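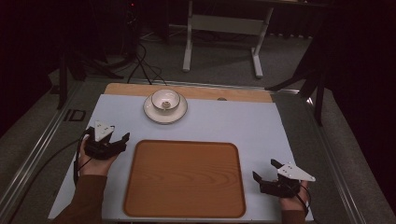
Koltix Handheld Gripper Comparison: Data Card

This data card covers the tabletop recordings made to compare two sets of jaws for the Koltix handheld gripper, under the working names Ralari and Rakena. The recordings concern bimanual handling of small tableware by a person who holds one gripper in each hand. The standard layout is the cup, saucer and tray task, in which a white teacup stands on its saucer toward the far side of a blue-gray work surface and an empty wood-grain tray lies nearer the operator. Both grippers carry a white triangular marker plate on top, and all pose estimates in this release are derived from those plates. The card should be read before the files are used, in particular the sections on exclusions and known limitations.

Status

Release 2 replaces the first release in full. Episode numbers were reassigned, and results computed on the first release should not be compared with results computed on this one. The correction that prompted the new release is described under Changes.

Purpose

The comparison was set up to answer a narrow question: whether the shape of the jaws affects how reliably thin-rimmed objects can be picked up and set down when the operator sees the work from head height and feels it only through the gripper handle. The Clidach laboratory needed an answer before ordering jaws for its fixed arms. The release is offered to others who are choosing between jaw shapes or who need paired recordings of the same task performed with different end pieces.

The release was not designed for training a general manipulation policy. It may be used as a supplement to larger collections, but the range of objects is small and the table does not change.

Contents

The release holds 743 episodes. Of these, 400 were recorded with the Ralari jaws and the remainder with the Rakena jaws. Each episode is stored in its own folder and contains the following:

head: video from the head-mounted camera
pose_left, pose_right: estimated position and orientation of each gripper
opening_left, opening_right: jaw opening, as reported by the handle sensor
events: start, first contact, lift, release and end, entered by an annotator
meta: jaw set, task code, operator code and outcome

Video and sensor files share one clock. Times are given in seconds from the start event. Jaw opening is normalized, so that 0 means fully closed and 1 means fully open. The two jaw sets do not have the same maximum opening, and the normalized value must be multiplied by the figure in the jaw file before openings are compared across sets.

Jaw sets

Ralari: Flat inner faces with a soft lining along the full length. The tips are square. This set was the laboratory default before the comparison began.

Rakena: Inner faces with a shallow groove toward the tip and a lining that ends short of the edge. The tips are narrower, which helps in reaching under a saucer but leaves less surface in contact with a cup wall.

Both sets fit the same handle and are driven by the same trigger. Only the jaws were exchanged between sessions. Spring tension was checked after each exchange and adjusted to the value in the setup sheet.

Tasks

The release defines 6 tasks. Each has a short code, which appears in the meta file.

T1: Lift the cup from the saucer with one gripper and place it on the tray.
T2: Lift the saucer with the cup on it, using both grippers, and place both on the tray.
T3: Return the cup from the tray to the saucer.
T4: Slide the tray toward the operator with both grippers, without lifting it.
T5: Lift the tray by its short sides and set it down again.
T6: Turn the cup so that the handle faces the operator's right side.

T2 and T5 are bimanual by definition. In T1, T3 and T6 the operator was free to choose the hand and to steady the second object with the other gripper if desired. The choice is recorded in the meta file.

Recording setup

The work surface is a flat panel on a raised platform with an aluminum frame. A strip of light wooden board runs along the far edge. The surface is left free of printed guides, and starting positions were set by eye from a reference sheet kept beside the platform. As a result, the starting distance between saucer and tray varies from one episode to the next. This variation is intended.

The grippers are wired. A cable leaves each handle and hangs toward the side of the table, where it has enough slack for the full reach of the arm. Operators were instructed to keep the cables off the work surface. Episodes in which a cable touched an object were marked as excluded.

The head camera was adjusted for each operator so that both marker plates remained in view with the hands in the rest position. Room lighting was kept constant. The area behind the table is darker than the surface, and automatic exposure was disabled to prevent brightness from shifting when the operator looked up.

Procedure

Operators completed a practice period with each jaw set before any episode was kept. Half of the operators began with Ralari and half with Rakena. Within a session the order of tasks was drawn at random, and an operator changed jaw sets only between sessions.

An episode begins with both grippers open and clear of the objects. The operator performs the task at a comfortable speed, releases the object, and returns to the rest position. No second attempt is allowed within an episode. If an object slips and can be regained without leaving the surface, the operator continues and the outcome is recorded as a recovery.

Outcome labels

success: The object reached its goal and remained upright.
recovery: The object reached its goal after a slip.
failure: The object did not reach its goal, or tipped.
excluded: The episode was affected by a fault in equipment or procedure.

Labels were assigned from the head video by an annotator who had not operated the grippers in that session. A second annotator reviewed every recovery and failure. Where the two disagreed, the more severe label was kept. Excluded episodes remain in the release, as some users may wish to study tracking faults, but they are omitted from the supplied splits.

Findings to date

The two jaw sets performed alike on T4 and T5. The tray has a slightly raised rim and rounded corners, and both sets held it without difficulty once the operator had settled on a grip. Differences appeared in the tasks that involve the cup and saucer.

For T2, the Rakena tips entered under the saucer edge with less sideways pushing, and operators needed fewer corrections before lifting. For T1 and T3, the Ralari jaws were steadier – the longer lining gave a more even hold on the cup wall, and slips during transfer were less frequent. T6 showed no consistent preference. Several operators turned the cup by pressing on the handle with a single closed jaw, a method that does not depend on the lining.

On the basis of these findings, Clidach has retained Ralari as its default and keeps Rakena for work with plates and other flat ware. The laboratory does not claim that the same choice would suit other objects.

Known limitations

Marker tracking is lost when a plate is tilted steeply away from the head camera. This occurs most often in T2, when the wrists are lowered to reach under the saucer. Gaps are filled by interpolation and flagged in the pose files. Users who require measured poses only should discard the flagged rows.

The handle sensor reports trigger travel and does not measure force. A closed trigger on a thin rim and a closed trigger on nothing can give nearly the same reading, and contact should be taken from the events file.

The cup and saucer are white, and the marker plates are white as well. Color-based segmentation has confused them when a gripper passes over the saucer. The dark dots on the plates are the more dependable feature.

The operators' sleeves, the cables and equipment on the floor behind the table are often in view. No masking has been applied. Models that rely on background appearance should be tested on recordings made elsewhere.

Privacy

Operators are identified by code only. The head camera shows hands and forearms during normal work. Sound was not recorded. Passages in which another person entered the view were removed before release, and the affected episodes were renumbered.

Changes

Release 2: The left and right pose files had been exchanged in part of the Rakena recordings. The files were corrected and checked against the video. Outcome labels for T3 were reviewed a second time, and the jaw file was extended to include maximum opening. The splits were redrawn so that no operator appears in both the training and the test portion.

Release 1: First release, January. Withdrawn.

Use and citation

The files may be used for research and teaching. Redistribution of altered copies is permitted if the alterations are stated and this card is included unchanged. Publications should name the release number and the jaw set or sets used. Reports of faulty files should give the episode number, the file name and the time within the episode at which the fault appears.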